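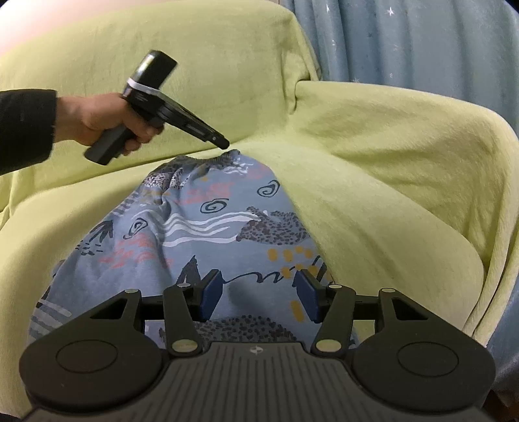 *Trousers or similar laid out on the sofa, yellow-green cover on*

**Subject: Re: [sewing-swap] Loose covers and where you lay things out**

Thanks for this. Answers in order.

Deok-su Ham wrote:

> I've been offered a stretch cover for our two-seater but I'm worried it will ruck up every time I put a garment down on it to fold or pin. Does yours stay put? Also, what do you do about the corners where the back meets the arm? Mine has about a hand's width too much cloth there.

It stays put well enough. The back lies mostly flat with a few faint wrinkles. The seat is the bit I use, and a pair of trousers will go down on it without much fuss. I do the waistband first, then smooth the legs.

The corners are where the spare cloth goes on ours too. I push it down into the gap between the back and the arm and leave it in folds. I did think about taking a dart out, but then it wouldn't go back on after a wash. The front of the arm hangs in long folds as well and I've stopped bothering with it.

I wouldn't pin on the sofa. Fold, sort, check a hem, fine. For pins I go to the table.

The cover was 46 pounds from Prukden, in August. They had a Campos one for 50 but only in brown.

I still have the offcuts from the star curtains if anyone wants them for patches. Pay the postage and they're yours.

Marian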